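The Drawer Where Everything Goes

When I moved to Pludovdale I rented two rooms above a shop that repaired bicycles. The owner, Mr. Ouazzani, gave me the keys and one piece of advice. He said I should choose a drawer in the kitchen and never put it in order. I thought my English had failed me, so I asked him to repeat it. He repeated it in the same words.

I come from a house where order was a kind of religion. My mother kept buttons by size. My father wrote on the back of every photograph who was in it and what they had eaten. So in my first month in America I was surprised to learn that almost every family has a "junk drawer," and that people speak of it with some shame, as they would speak of a debt. I would like to defend it.

A large business now lives from this shame. There are books, courses, and people who will come to your home and ask you hard questions about your batteries. My neighbor paid 200 dollars for one such visit. She received labels and a plan. By June the labels were still there, but the things under them had changed places, and she felt worse than before, for now the disorder had names on it.

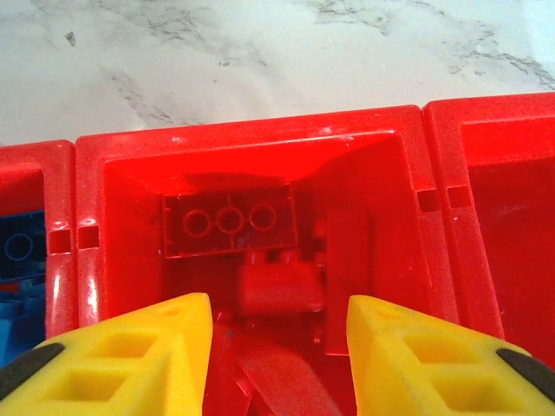
My objection is simple. To sort a thing, you must know what it is for. Most of what enters a home comes in before we know this. A key that opens something, a screw left over from a shelf, the foreign coins from a trip – these things are waiting. If I force them into a category today, I make a decision without the knowledge to make it. The drawer lets me postpone, and I do not think that postponing is always a weakness of character. Judges do it, and so do doctors.

There is also the matter of finding. The defenders of sorting say that in an ordered home you find everything at once. This is true for things you sorted yourself, recently, in a good mood. For the rest, you must remember how you were thinking on the day you put them away. Is the tape with the office supplies or with the tools? In my mother's house tape was with "winter," because we used it on the windows. Only she knew this. When she was in the hospital, my father bought five rolls before he found the first one.

In the drawer I search with my hands. It takes perhaps a minute, and on the way I meet other things I had forgotten I own. Once I was looking for a match and found the card of a tailor, and I went to him the same afternoon.

I must be fair. A workshop cannot live like this, and a pharmacy certainly cannot. When several people share one place, they need an agreement about where things go, and the agreement must be visible to a person who arrives on the first day. I would not want my dentist to search with his hands.
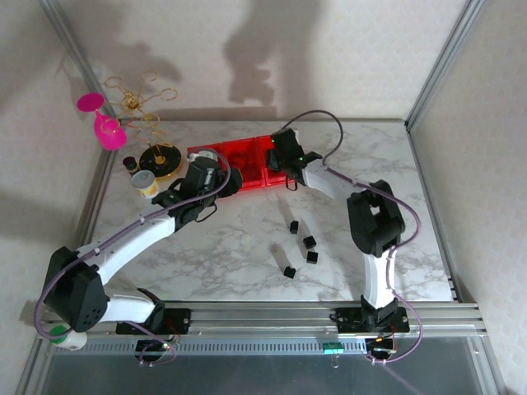

Ilham Soliman wrote to me, after reading an earlier version of these pages, that I am too generous to myself. A drawer for one person is freedom, she says, but in a family it becomes the place where one person hides the work and another person does it. In her home it was always she who finally emptied it.

I have thought about her letter for a long time and I have no full answer. I live alone, and it is easy to be relaxed about a mess that only I will meet. Maybe the rule should be that whoever fills the drawer must also be the one who empties it. Mr. Ouazzani, when I asked him, said that his wife has her own drawer and he has never opened it.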